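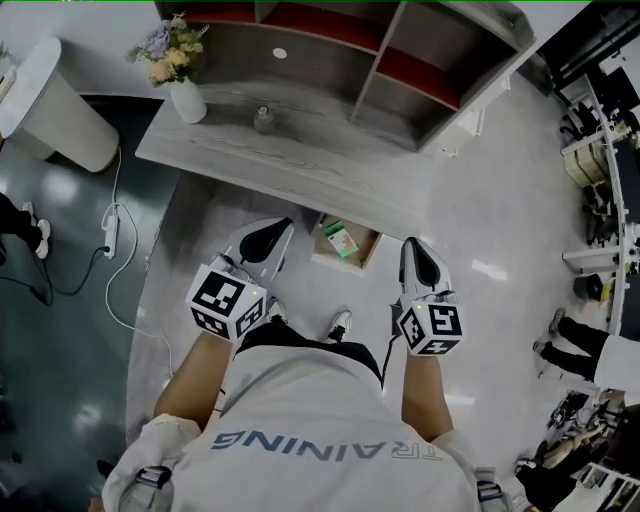
要回答“机器会不会做家务”，得先把“家务”拆开。洗衣机会洗衣服，可是它不会把衣服从椅背上拿下来，也不会把洗好的衣服叠进抽屉。洗碗机会冲碗，可是碗要由人一只一只摆进去。这些机器完成的是一件家务当中的一段，前后两段仍然归人。工程师把前后两段叫作“操作”，意思是用手或者类似手的东西去拿、放、推、拉、拧、擦。操作的难度跟物品的样子有很大关系：柜面上的白色花瓶里插着黄色和淡紫色的假花，旁边立着一只小玻璃瓶，柜子前面的地上放着一只小木托盘。瓶子会反光，花枝会弯，托盘的边很低。对人来说，把它们各拿起来一次用不了多少时间；对机器来说，这是几道不同的题。

阅读时间：9分钟

一、手：为什么先从夹爪讲起

人的一只手有二十多块骨头，手指能分开弯曲，指尖的皮肤还能感觉到压力、温度和滑动。要造一只完全一样的机械手，零件多，价钱高，也容易坏。许多机器人用的是简单得多的“夹爪”：两根手指，可以张开，可以合拢。

两根手指能做的事比想象中多。你可以试一下：一只手只用拇指和食指，把桌上的橡皮、尺子和铅笔依次拿起来，再放进文具盒。大部分都能做到。接着用同样的两根手指拧开水杯盖，就会发现杯子跟着一起转。这时候需要另一只手把杯身固定住。所以有些任务一只夹爪就够，有些任务必须用一对。

夹爪的手指内侧常常有一层垫子，垫子的作用是增加摩擦。摩擦不够，东西会滑下去。夹得太紧，东西会变形或者破裂。每样东西都有一个合适的力的范围，鸡蛋的范围很窄，木块的范围很宽。机器人要么事先知道这个范围，要么一边夹一边测量。

手指的形状也有讲究。平直的手指适合夹盒子，弯曲的手指比较容易包住圆的东西。没有哪一种形状适合所有物品，工厂里遇到专门的零件，常常给机器人换上专门的手指。家里的东西种类太多，换不过来，只能选一种大致够用的。

二、眼睛：看见和看懂

机器人用摄像头看东西。摄像头得到的是一大片小色点，叫作像素。从像素到“这里有一只瓶子”，中间要经过计算。目前的程序已经能把常见物品认得相当准。但是认出瓶子只回答了“是什么”，还没有回答另外几个问题：瓶子离我多远？它朝哪个方向？里面有没有水？从哪里夹比较稳？

透明的东西特别麻烦。摄像头看玻璃瓶，看到的有一部分是瓶子后面的颜色，有一部分是灯的反光。有些测距离的传感器会把光射出去，再接收反射回来的光。光穿过了玻璃，它就以为那里什么都没有，或者以为瓶子在更远的地方。

遮挡是另一个麻烦。机器人的手伸过去的时候，往往正好挡住自己要拿的东西。人也会遇到这种情况，不过人可以靠手指的感觉接着做。请一位大人在旁边，你闭上眼睛，从书包里摸出一支笔，你会发现几乎不用看。多数夹爪没有这么灵敏的触觉，看不见的时候就只能按照前一刻记下的位置行动。

有一种办法可以帮助机器弄清位置，叫作“标记”。标记是印好的黑白方格图案，每个图案有自己的编号。程序事先知道图案的真实大小，所以只要在画面里找到它，就能从它变大、变小和变斜的程度，算出它的距离和方向。把这样的图案贴在一个立方体的几个面上，立方体转动以后，仍然可能有一面朝着摄像头。

三、怎样教机器人一个动作

教机器人做事有几种办法。

第一种是写规则。工程师写下：向前移动多少，向下移动多少，合拢手指，抬起来。在工厂里，这种办法已经用了很多年。它的条件是每次零件都放在同一个地方。零件放歪了，机器人仍然去老地方夹，结果夹到空气。

第二种是让机器自己试。它试很多次，成功了就得分，失败了就不得分，慢慢找到得分多的做法。这种办法一般先在计算机模拟的房间里进行，杯子摔多少次都不要紧。麻烦在于模拟的杯子和真正的杯子总有差别，例如摩擦的大小、布料的软硬，都很难模拟得一模一样。

第三种叫“示范学习”。由人把动作做出来，同时记录手的位置、手指张开的大小和摄像头看到的画面。人可以用遥控的方法带着机械臂做，也可以把夹爪直接拿在手里做。手持夹爪的好处是，人的手受到了和机器一样的限制：只有两根手指可用。用自己的五根手指做示范，机器人就很难照着做。

一次示范是一条记录。机器人只看一次是不够的。假如每次示范瓶子都在桌子左边，程序可能学到“往左边伸手”，却没有学到“去瓶子那里”。所以示范要有变化：瓶子的位置要变，灯光要变，桌子要变，示范的人也要变。

埃克蒙特（Ekmont）实验室做过一组收拾桌面的练习，一共记录了1,920次示范，用到的物品有杯子、盒子、瓶子和毛巾。负责记录的工程师里安娜·米希尔斯（Rianne Michiels）在笔记里写道：“做得太快的示范要重做。人的手很快，画面跟不上，程序看到的是一团模糊。”她还要求把没有拿稳、后来又补救成功的示范留下来。程序需要知道出了小错之后该怎么办，只看完美的动作学不到这一点。

四、一次测试的记录

学完以后要测试。测试时人不能帮忙，每次开始前还要把物品重新摆过。2022年9月，这个实验室用一对名叫“普吕尼耶”（Plurnier）的夹爪测试了一项任务：把小瓶子从柜面拿起来，放进托盘。一共做了200次，失败22次。

测试员西芒·塞拉诺（Simão Serrano）把失败分了类。数量最多的一类是手指碰到瓶口，把瓶子碰倒。第二类是夹住了，抬到一半滑落。剩下的情况是托盘的边被瓶底勾住，瓶子没有放平。

看起来失败的次数不算多，但是要换一种方法想。假如你家每天要拿瓶子十次，按照这个比例，差不多每天都会出一次差错。出差错的时候，有时只是慢一点，有时是地上有碎玻璃。工程师评价家用机器人，不能只问“能不能做到”，还要问“连续做很多次，会出几次错，每次出错的后果有多严重”。

另一项测试看的是速度。任务是把一张放了杯盘的小桌子收拾干净，再用布擦一遍。机器人用了554秒，也就是九分多钟。同一张桌子，塞拉诺自己收拾只用了一分多钟。机器人慢在三个地方：移动时故意放慢，免得撞到东西；每拿一件以前要重新看一遍；擦桌子时布会皱，它要停下来重新铺平。

五、几件家务的难度

叠毛巾。毛巾是长方形的，边比较清楚，不少研究用的机器人可以叠，只是慢。困难的一步是开头：从一堆毛巾里找到一个角。

叠衣服。比毛巾难。袖子会藏在下面，衣服还可能是反的。机器人要先把衣服提起来，看清楚领口在哪里，然后才能开始。

扫地。圆形的扫地机器人已经在许多家庭里工作。它几乎不需要“手”，只要在平面上走，所以问题简单了很多。它害怕的是地上的电线、袜子和流苏。电线会缠住刷子。用扫地机器人的家庭，通常要由人先把电线收好。

插花和换水。花枝有粗有细，弯的方向各不相同。夹紧了，真花的茎会断；假花结实一些，但花枝之间容易互相钩住，抽出一枝会带出一串。花瓶里装了水以后重心会改变，拿歪了水会洒出来。这项家务目前仍适合由人来做。

把玩具放回柜子。能做一部分。开放的格子比较容易，机器人看得见里面，手也伸得进去。带门的柜子多出几步：找到把手，拉开，让门保持打开，放好东西以后再关上。门打开时会转一个弧形，手也必须沿着弧形走，走成直线就会和门互相较劲。

洗碗。单独洗一只杯子，有的机器人可以做。一池子叠在一起的碗就很难，碗泡在水和泡沫里，摄像头看不清边缘，碗面又滑。

六、商店和仓库里的情况

丰迪内（Fundine）是一家卖文具和小家电的公司，它的仓库里有机械臂负责把纸箱从传送带搬到架子上。纸箱有平整的面，重量写在标签上，传送带每次都在同一个高度停下。这些条件都是人事先安排的，机器因此能做得又快又稳。

从架子上取单件商品，条件就差得多。软包装会塌下去，挂着卖的商品会晃，同一种商品换了新包装，颜色也跟着变。丰迪内从五月开始让机械臂取一部分单件商品，遇到拿不准的，机械臂停下来亮灯，由工人去取。这种分工在仓库里很常见。机器做重复的部分，人处理例外。

帕夫洛维奇（Pavlović）超市试过用机器人补货。机器人把盒装饼干一盒一盒推到货架里面，标签朝外。白天顾客多，有人会伸手拿东西，有小孩会从旁边跑过，机器人就要不断停下。后来补货改在关门以后进行。

商店与家的一个区别是，商店可以为了机器改变布置，例如把通道加宽，把货架做成一样的高度。家里的布置是为了住在里面的人。椅子昨天在这边，今天可能在那边，地上可能有书包，桌子底下可能有插线板。机器人要适应家，难度就高了一级。

七、为什么安全要算在里面

一条能提起水壶的机械臂，也有力气碰疼人。工程师会限制它的速度和力气，给它装上急停按钮，还会让它在碰到不该碰的东西时立刻停住。限制加得多，机器人就慢；限制加得少，危险就大。家里有小孩和宠物，通常要选慢的一边。

还有一类危险来自误会。机器人把半杯茶当成空杯子，倒着放进洗碗机，茶水会流出来。它把你搭到一半的积木当成散落的玩具，全部收进盒子，这不会伤到人，但是你大概会不高兴。“收拾干净”四个字对每个人的意思不同，机器人需要问，或者需要有人事先告诉它哪些东西不要动。

八、自己做一个夹爪实验

需要的东西：一双筷子或者一把厨房夹子，一条小毛巾，一只塑料瓶，一块橡皮，一只浅盘子。不要用玻璃瓶。

先用夹子把每样东西放进盘子，各做十次，把掉落的次数记在纸上。然后在夹子的内侧各贴一小块橡胶片，再做十次，比较两张记录。

接着请一位同学站在你身后，由他说出动作，你闭着眼睛只按照他说的做，例如“向左一点”“往下”“合上”。注意记下他说的哪些话不够清楚。“一点”是多少？“往下”到什么时候停？程序也会碰到同样的问题，它需要数字。

最后把小毛巾揉成一团，只用两把夹子把它叠成长方形。可以两个人合作，每人拿一把。开始以前先约定谁负责找角。

九、几个词

夹爪：装在机械臂末端、用来夹东西的部件，也有拿在手里用的。

示范：由人完成并记录下来的一次动作，供程序学习。

标记：图案已知、大小已知的印刷方格，用来计算位置和方向。

遮挡：一样东西挡住另一样东西，使摄像头看不到它。

急停：让机器马上停止全部动作的按钮，多数是红色的。

泛化：程序在没有见过的房间里、对没有见过的物品，仍然能完成任务的能力。现在的家务机器人在这一项上的得分还不高，换一只新杯子往往没有关系，换一间厨房就常常需要重新学习一段时间。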